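Lallow Games Club
Minutes of the monthly meeting, 28 April 2022
Chair: Helge Dalen. Minutes: Pin-yu Liao, again.

1. Minutes of the last meeting
Approved after Helge asked that "shouted" be changed to "said with feeling." Changed.

2. Zevach on phones
The club's adventure game of the month was the phone version of Zevach, which most of us last played with a controller and better eyesight. Opinions were mixed. The touch controls work well for walking and badly for the boat. Helge finished it and reported that the new ending is the old ending with a longer credits roll. Pin-yu is stuck at the lighthouse and asked that hints not be offered. Hints were offered.

Agreed: Zevach goes on the recommended list, with a note about the boat.

3. Cloud saves
Several members lost progress when moving from phone to tablet. The fix is to open the game on the old device, wait for the save icon to stop spinning, and only then open it on the new one. Anyone who opened both at once has our sympathy and a fresh start at chapter one.

4. Club library
The list now stands at 143 titles, of which 23 are out on loan. The cartridge of Fidier has been out since February. The borrower was present and studied the ceiling.

Agreed: loans run for one month from now on. Fidier to come back by the next meeting, in its case, with the manual.

5. Money
The balance is $286. A proposal to spend it all on a second big screen failed. A proposal to buy 2 decent controllers passed, once "decent" had been argued over for longer than the screen.
Action: Helge to order.

6. Next game
Panganiban won the vote over a racing game that only its proposer had heard of. It is a puzzle game, it's short, and it runs on everything we own - including Pin-yu's phone, which was used as the test case. Please play at least to the end of the greenhouse level, so that we can talk about the music without spoiling it. 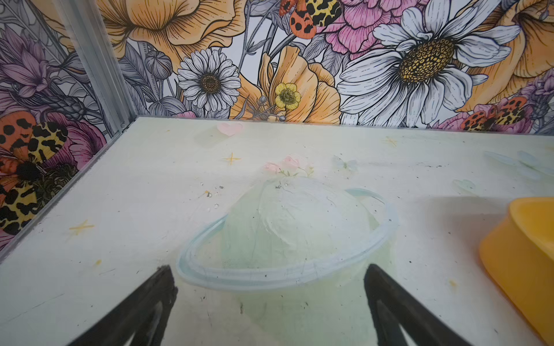

7. Other business
Scores for the pinball evening were read out. Two were disputed and one was withdrawn. Members are reminded that tilting the table is a skill only up to a point.

The late finish was raised. Helge proposed that item 2 have a time limit in future, and discussion of the time limit ran past nine. Left for next month.

Meeting closed at 9:20.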